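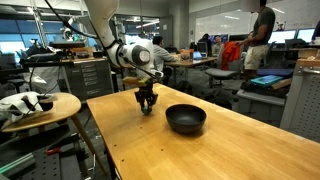
The Second Gripper

Nerea Echevarría had promised herself she would be fair to the Jirico. It was the lab's first gripper, it had never dropped anything she really cared about, and the jointed fingers still closed with a soft click she liked very much. But the Tarnov was sitting in its foam on the shelf, brand new, and she had been thinking about it since breakfast.

"Same bowl," said Hwa-young Sung. "Same object. Same starting point. Otherwise we learn nothing and you just get to play."

"Can't I do both?"

They gave each gripper 30 tries. The job was a baby's job, pick up the little green thing and let it go in the black bowl, and Nerea could have watched it all day. She loved the moment just before the fingers met, when the arm seemed to hold its breath. She knew it was only the controller settling. She held her breath too, every time, and by the tenth try Hwa-young was doing it as well and pretending she wasn't.

The Jirico was careful and a bit slow. It came down, thought things over, and took hold low, right against the wood. Twice it pinched only a corner, and the object swung like a loose tooth all the way over to the bowl and went in anyway. Nerea cheered. Across the room somebody told her to keep it down, kindly enough.

"Write down that it swung," said Hwa-young.

"It went in!"

"Write down that it swung and went in."

So she did, in the big notebook with the coffee ring on the cover. Then came the swap, which took longer than either of them would have admitted. One of the screws was tight and had been tight since April, when Nerea had put it in herself with a lot of feeling. The Tarnov went on with a snap. It was lighter, and the arm behaved differently right away — quicker off the mark, a touch nervous at the bottom of the move. She had to bring the speed down to 63 percent before it stopped overshooting, and even then it landed with a tiny hop.

But what a grip! It squared the object up as it closed, so that a crooked start came out straight. She ran it again just to see that part, then again, and that one didn't count for the table and she didn't care.

"You've picked your favorite," said Hwa-young.

"I haven't. I like the hop less than you think. And look how patient the other one was with the corners." She flipped back through the pages. The swings were all in the first half, before she had moved the approach point. She had changed two things at once, hadn't she? She had. She put her forehead down on the notebook for a second and came up grinning, because it meant they would have to do the first set over.
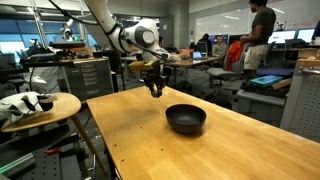

Bok-nam Ko wanted to know why they didn't slow both of them down to the same speed and start clean. It would cost them the afternoon, but at least the hop and the swing would be on the same footing, and had either of them tried the Tarnov with the softer pads?

Nerea looked at Hwa-young. Hwa-young was already reaching for the pads.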